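Bringing the old Dell back to life

I've been wanting to write this one up since November! Mei Bellamy was about to take her old desktop to the tip and I begged her to let me have it first.

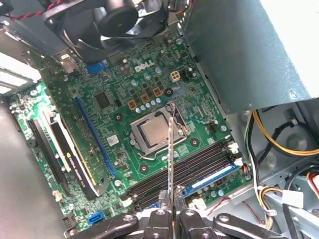 I do love working on these. Everything comes apart so nicely, and I had the cooler off in under 30 minutes, even with tea breaks (the old paste had gone like chalk, so that took a good scrub with a cloth and patience). The plan is fresh paste, 2 sticks of memory that Halina found in a drawer, and then a clean install for her nephew, who wants it for homework and a bit of gaming.

I'm keeping the graphics card for now -- it's no monster, but it'll do him fine. Next job is the fans, which sounded like a hairdryer when I first switched it on. If anyone has a spare quiet one going, do leave me a comment!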